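Can a robot clean up after my family yet?

May 24, 2024

147 shares | 12 comments

So my dishwasher died last week, and while I was standing at the sink up to my elbows in lasagna pan I started wondering where my robot was. I'm serious! I grew up on cartoons where a metal lady on wheels did the vacuuming and talked back to the dad. I was told there'd be one of those by now. What I have is a round thing that eats phone chargers and gets stuck under the radiator.

I've been reading up on this for a while now, partly because of work (I do scheduling for Weldu, we make brackets and hinges and other things you've never once thought about) and partly because I'm nosy. We've got a welding robot on our floor and it's fantastic. Same seam, same spot, all day long, and it never asks to swap shifts. I love that machine. But if you hand it a hinge that's turned the wrong way around, it'll weld that too, just as cheerfully, and then somebody has to go over there with a grinder.

That's the thing I keep coming back to. The machines we've got are great at jobs where everything's always in the same place. My house is not that kind of job. Nothing in my house has been in the same place since I moved in.

Take the playroom tub. I have one of those big bins where everything goes at the end of the day, and I mean everything, toys and pens and kitchen stuff and once half a sandwich. When I want the tape measure out of there I just stick my hand in and feel around till I've got it. Takes me 2 seconds and I'm usually on the phone while I do it. Ask a robot to do that and you've given it a proper research problem. It has to work out where one thing stops and the next thing starts, then which part of it to grab, and then it has to hang on. People have been working on that one little step, picking stuff out of a bin, for years and years. They have a name for it and everything (bin picking, they didn't go wild with the name).
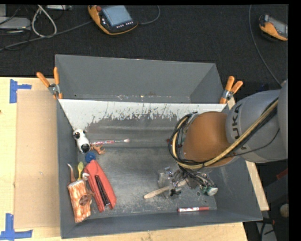
And think about how different all that junk is to hold. A ball wants to roll off the second you touch it. A marker is skinny and lies flat on the bottom, so you need to get right down there without jamming your fingers into the floor of the bin. A brush is light at one end and heavy at the other. Soft things squash, hard things slip, and anything up against a wall or in a corner is a pain to get hold of from above, even for me. I've got fingernails and I still swear at coins on a counter.

I got a bit obsessed and started trying to notice my own hands when I tidy up. You should try it, it's weird. I push things away from the wall before I pick them up. I tip stuff over on purpose. If two things are tangled I give the whole lot a shake without thinking about it. I pick up the spoon wrong and then fix it in my fingers on the way to the drawer! I've never been taught any of that, and I can't imagine how you'd write it all down for somebody who'd never had hands.

From what I can tell, the people working on this mostly gave up on writing it down. Now a lot of them go at it by letting the robot try, and try, and try again, on whatever odds and ends they can get hold of, or by having a person steer the arm through the job over and over until there's a big pile of examples to learn from. I read one long write-up from a little outfit called Stidden where they'd logged 3000 grabs before they were happy to show anyone the thing. And what it did at the end was move objects from one bin to another. I was impressed and also kind of sad? My nephew did that for free when he was a toddler. He also put them back, which wasn't what I wanted.

Now, on the shop floor I think it's a lot closer. A supplier of ours, Honden, has an arm that takes parts out of a crate and sets them on a belt, and I went and watched it for most of my lunch break back when we were pricing one up. It's slower than a person, no question. It'll go down, miss, come back up, have a think, and go down somewhere else. But the parts were all the same shape, and it had a guy within shouting distance for when it got stumped, and over a long night shift with those two things going for it I can see the numbers working out. Our boss couldn't, so we still do it by hand. (Hi boss.)

Laundry is the one I really want. I'd pay stupid money for laundry. And everything I've read says laundry is horrible for a machine, because a shirt doesn't have a shape! It's got a different shape every time you pick it up. I've seen a video of a robot folding a towel and I had time to make a coffee. The towel looked nice though, I'll give it that. Neater than mine.

Dishes are somewhere in the middle, I think. We already have a robot for dishes, if you're being generous, it's just that it's a box and you have to carry everything over to it and it can't clear the table. Or it can die on you with 4 plates and a lasagna pan inside.

My neighbor's convinced we'll all have a walking butler by next June. I don't see it. I think we'll get a bunch of dull little helpers first, something that clears the floor so the vacuum can get through, say, or an arm in the garage that sorts screws. I'd take the floor one tomorrow. It could be slow as anything, I'm asleep, I don't care! As long as it can tell a sock from the cat.

Stellmont, the appliance place out by the highway, can't get me a new dishwasher till the second week of June, so I'll be doing this the old way for a bit. If any of you have a gadget at home that really does a chore start to finish, with no babysitting, tell me what it is in the comments. Vacuums count, but only if you've never had to rescue yours.

Share this post | 12 comments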